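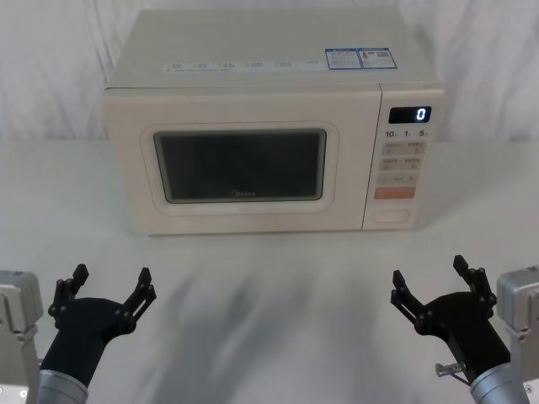 Re: peeling the stickers off a new microwave

louro22
Mine still has the blue-edged ones on top, right where everyone can admire them. Safe to take off?

InesM
Warm damp cloth, 2 minutes, peel slowly. Then a dab of eucalyptus oil for the gunk.

Fonseca_A
Leave them. The day you bin the serial number is the day you need the warranty.

InesM
So take a photo of it first. I'm not living with a code square on my bench for nine years.

Fonseca_A
Your photos are on a phone you'll drop in the sink.

gcardoso
Put a bread bin on top — problem solved.

InesM
Please don't, check the manual for clearance. Mine says leave the top clear.

louro22
Left one's off. Now there's a clean rectangle and the rest looks grubby. Cheers all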